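4. Fitting out the station: mat, baskets, organizer, tray

Do section 3 first. If the rails aren't square yet, stop, go back. Baskets hung on a crooked rail slide to the low end and you'll be redoing all of this.

You need: printed mat, mesh basket (white, hangs on the back rail), mesh basket (black, goes on the left upright), black two-section organizer, teal tray, zip ties, snips, tape. Label sheet is Pirnell order no. 2083, if yours ran out ask Siham Khasawneh.

Time: one person, a morning. Two people, less, unless it's the two people who did the first one.

4.1 Mat

1. Unroll the mat the night before, print side down, something flat and heavy on the corners.
2. Sweep the base. Crumbs show up as bumps.
3. Lay the mat from the back wall forward. Push it right into the back corners.
4. Smooth from the middle out. Flat of the hand, not a ruler.
5. Trim the front edge last. Leave a little extra, trim again if you have to.

NOTE: The leafy print has no right way up. Doesn't matter which end goes at the back.

CAUTION: No spray cleaner on the mat until you've tried it on an offcut. Clavidel sells two finishes and one of them smears.

4.2 Back basket

1. Hang it on the horizontal rail at the back. Hooks over, then press down.
2. Tug it. If it swings, tighten the hooks with pliers.
3. Clock goes in facing out so you can read it from the front. Set it before you put it in, the knob is hard to get at afterwards.
4. White tape at the left. Spray bottle at the right end, nozzle closed.
5. Small flat stuff along the bottom.

NOTE: Flutau baskets come with hooks for a thicker rail. They work but rattle. A strip of masking tape inside the hook fixes it, Kekeli Fiadzo's idea and we've kept it on all of them.

4.3 Left wall basket

This one is tied on, no hooks.

1. Hold the basket against the upright at the height you want. Get someone else to hold it if you can.
2. Top zip tie first, loose.
3. Other two ties, loose.
4. Level it by eye. Pull all three tight.
5. Snip the tails flush. They scratch if you leave a stub.

Flat things in here: wallet, pencil box, zippered pouch. Papers at the back, standing up. Metal clips go on the bottom of the basket.

CAUTION: Don't load this one with anything heavy. Ties hold fine, the mesh sags.

4.4 Organizer

1. Stand it on the mat, against the back wall, under the white basket. You want to be able to get a hand in over the top of it.
2. Left section: folders and papers first, upright, then the pencil cup. Long rulers in the cup with the pens. Binder clips down at the front.
3. Right section, top: pencil cases. Side by side, not stacked, they slide.
4. Right section, lower shelf: masking tape, paper, leftovers.
5. Packing tape doesn't fit on the shelf. Don't force it. Stand the rolls on the mat to the right of the organizer.

NOTE: Howard Blackburn's printed list still says packing tape goes on the lower shelf. Old organizer. The list is wrong, follow this page.

4.5 Tray

The tray goes in the middle of the mat, long side whichever way suits you. It's for whatever you're sorting that day and it gets emptied at the end. Mice, lids, small dishes, anything loose that would otherwise wander.

1. Wipe the tray, inside corners too.
2. Set it down flat. If it rocks, there's something under the mat, go and find it.
3. Load it one layer deep. Things leaning on the side wall is OK, things piled on other things is not.
4. Bottles stay out of the tray, standing on the mat next to it, caps on.
5. One kind of item per load if you're counting. Mixed is fine for a tidy-up.

NOTE: Wireless mice: switch off underneath before sorting. Izzati Saragih went through 72 batteries in a spring, mostly from mice left on in a drawer.

CAUTION: Tray plastic marks easily. No knives, no opening boxes over it. Use the bench for that. 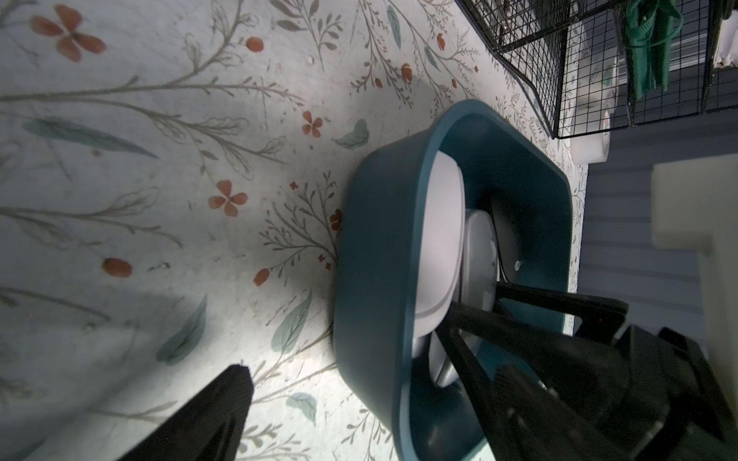 Teal tray on the printed mat.

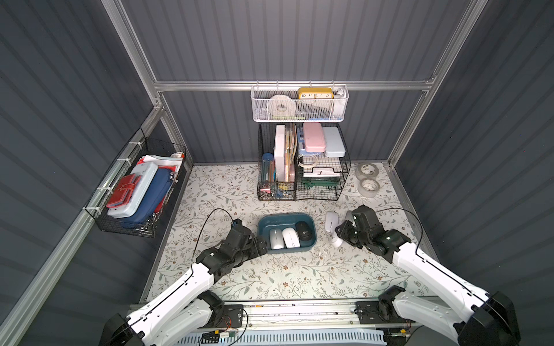

4.6 Labels

1. Do labels last, when everything has lived in its spot for a day or so. People move things the first day.
2. Seven labels per station. Back basket, wall basket, organizer left, organizer right top, organizer right bottom, tray, mat edge.
3. Mesh won't take a sticker. Use the card kind and a thin tie.
4. Tray label goes on the outside wall. Not the rim, it peels.
5. Write in marker, capitals. Pencil was tried.

If a label comes off, don't re-stick it, print a new one. The glue only works onec.

4.7 End of day check

- Tray emptied and wiped
- Caps on bottles
- Clock still right
- Folders standing, not slumped over the pencil cup
- Nothing on the floor behind the organizer (there's always something)

Initial the sheet by 5:30. If you can't finish, leave a note in the wall basket, front of the papers.

4.8 Problems

Basket has dropped at one end: hook has opened up. Squeeze it with pliers, rehang.

Mat curls at the front: warm it a bit with a hair dryer from underneath, weight it overnight. Still curling, two short strips of double-sided tape. Not glue.

Zip tie snapped: replace all three, they're the same age.

Pencil cases keep falling off: they're overfull. Take somthing out.

Parts missing from the box: Endang Latuheru has the spares cupboard key, Tuesday mornings. Lyons takes a week to ship single baskets so check the cupboard before you order.

Next: section 5, moving a fitted station. Take everything out of the baskets first.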